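3.2 Getting doses from the pharmacy to the ward

Anyone who has spent a winter in the hospital at Stestholm will know that the hard part of a short-lived tracer is often the trip down the hall, and we would like to dwell on that for a moment before we come to the scans themselves. Over the November study period we followed 583 doses from the time they were drawn up to the time they were given, using the log sheets first designed by Olesia Bilyk for the smaller clinic at Cedholm. Her sheets ask for only two times and a signature, and the staff were kind enough to fill them in even on very busy mornings.
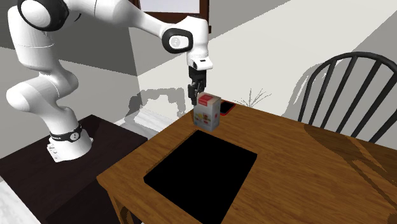 Figure 2. Simulated view of a white robot arm reaching from a dark table across to a brown wooden one.

The median trip took around 40 minutes, a good deal longer than any of us had guessed. Most of that was waiting – for an elevator, for a porter, or for a patient who was still at breakfast. Doses sent to the Plisomthorpe wing fared worst, and we are grateful to the nurses there for walking the route with us and pointing out the doors that stick. Following Symonenko, we corrected each dose for decay using the time it was given, and left out the few sheets where that time was missing or could not be read.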